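3.2 What people posted, and what they got back

I should say up front that I came to this topic sideways. I'd been moderating a fan forum on Wikville for years, and in August I watched a pile-on unfold over a singer who had posted a single coloured square for a cause and then gone back to flogging her tour. I started saving replies that night, and the habit grew into this chapter of the project with Selim Aksoy and Wai-kit Yen.

We ended up with 2,000 replies to posts by 38 entertainers, all of them public, all of them about some kind of solidarity gesture (a ribbon, a hashtag, a profile picture swap). Wai-kit and I each coded the lot by hand. We argued a fair bit over sarcasm — I read nearly everything as sarcastic, he read nearly nothing that way — so we brought Güven Yurt in as a tiebreaker, and his call stood.

My favourite finding is also the messiest one. Replies that mentioned money ("how much did you donate, then?") clustered around performers who'd been active in a cause before the gesture. I'd have bet my lunch on the opposite! Selim thinks earlier activism raises the bar, and Öztürkmen's work on the Kondum boycott points the same way, though his sample was television actors only and ours leans heavily toward music. I'm less sure. Seven of our performers had managers who deleted replies, and we can't know what went missing.

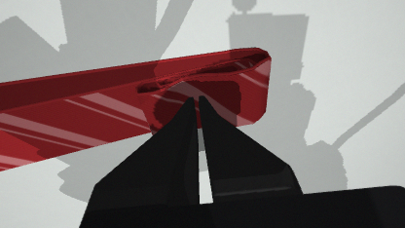
Figure 4. Rendered view: gripper fingertips over the end of a striped red object.

The coding labels also behaved differently by platform. On Ekinci, where replies are capped at 80 characters, anger came out as one-word jabs, and our "reasoned criticism" label hardly got a workout. Longer threads let people change their minds partway down, and we had no label for that at all. Berkay Uçar has suggested coding each turn separately, and I'm keen to try it on the Brirkevmont threads before we touch the main set again.

Last updated: April 27, 2021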